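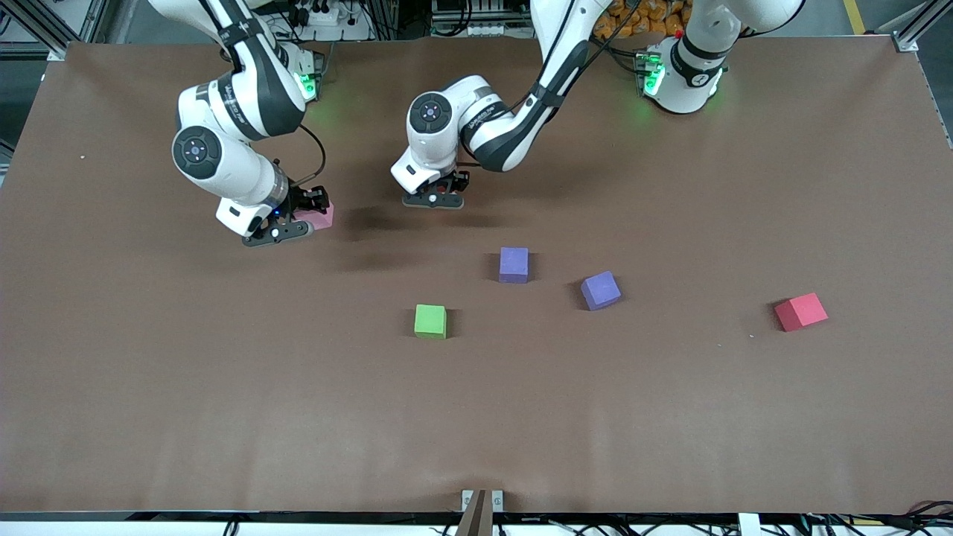 Lu wrote:
> Has anyone on the list run the Gravar two-arm kit for more than a few weeks? We have a quote from Itik and I can't tell from it what the support plan covers. I also want to know if the stock grippers are any good on soft parts. The sales sheet only talks about rigid ones.

We have had ours at Clunstead since October, so I can answer most of this.

Support first. The basic plan gets you a reply within 48 hours and nothing on site. Replacement gripper fingers are covered for the first 1000 hours of run time, after that you buy them. Cables are not covered at all. Ask Itik to put the finger terms in writing, they were missing from our first quote too.

Soft parts: yes, with some setup. We use foam cubes for practice, with brown paper over the tabletop. In the photo the right arm has the pink one up off the paper and the left gripper is down near the surface with nothing in it. On the default grip force the cubes got squeezed out of shape and the placing was off. I brought the force down to 29 percent and left it there. You set it per arm, and the second arm does not copy the first — I lost a morning to that.

Two things I don't like. The arms have to be started in the right order or the controller throws a fault, and the manual has this on the wrong page. And the two-arm planner is slow when both arms want the same part of the table. It will hold one arm still for 2 seconds or more before it lets it move. The last update helped a little.

The mounting hardware is fine. Leave more room at the back than the drawing shows, you will want to get at the plugs.

If your parts are all soft I would ask for the trial before signing. Itik gave us one but it was not on the price list. I can send our settings file if you tell me which controller version you were quoted.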